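Gredthorpe Local History Evening, opening talk

Good evening, everyone, and thank you for coming out. I'm going to take my time over the early part, so settle in. (Wait for the chairs.)

Most of you know Gredthorpe as the town on the hill, but the first families built down at Ustetbridge, where the creek bends. They had a mill, a ferry landing and, by the second spring, a church with no roof. Then came the April flood, and within 17 years nearly everybody had moved up the slope.
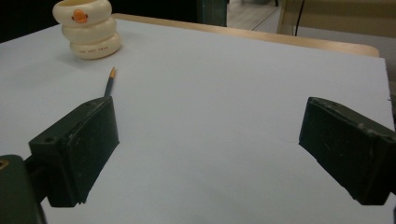
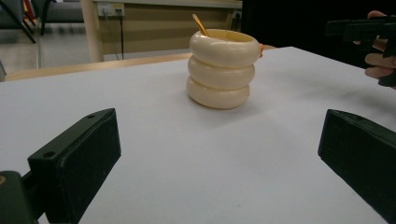

The Morsy ferry is my favorite piece of all this, and I could talk about it until they turn the lights off. It ran for 30 years, and old Mr. Morsy kept his fares in a crock on the landing. I like to picture something along the lines of that cream-colored container with the three rounded rings, though his was probably a good deal plainer! He charged 15 cents for a wagon and let schoolchildren ride free.

(Pause. Ask if anyone's family rode it.)

Next, the move uphill. Read the bit from the Pristetano letters, slowly, the part with the piano on the ox cart. By the time the railroad came there were 1000 people up here and one good well, and you can imagine the lines.

Hand over to Nesma Abdelaziz for the maps.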